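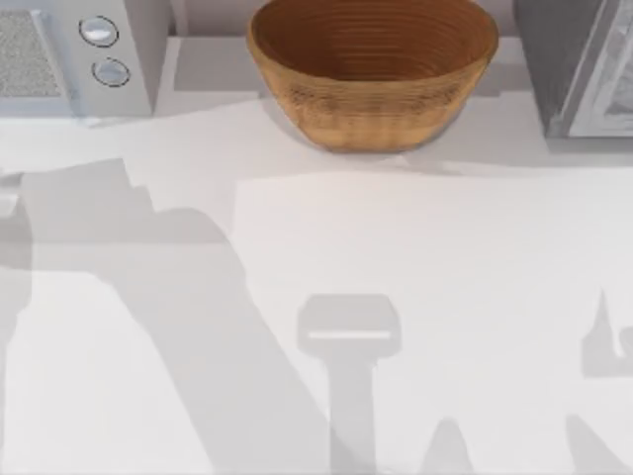 Kinyua serviced flats, Flurkside — reviewed after six nights

Booked through the Drustus lettings site, which lists the place as "moments from Jornport harbour". The moments add up to a bus ride and a hill. I paid for 427 square feet and I'm willing to believe they exist, provided you count the airing cupboard and the inside of the wardrobe.

The bed was good. The shower had two settings, mist and punishment, and changed between them when anyone upstairs filled a kettle.
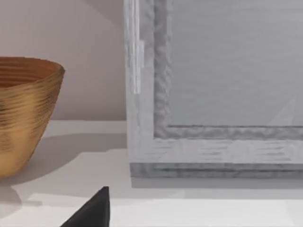

Then there's the deposit. They hold £200 and promise it back "promptly", a word I've now had time to look up. It arrived in the end, with no note. Heating was included and came on at five each morning whether I liked it or not — in February I'd have been grateful.

Fine for a work trip. I'd ask for the top floor.

Posted 2023-09-21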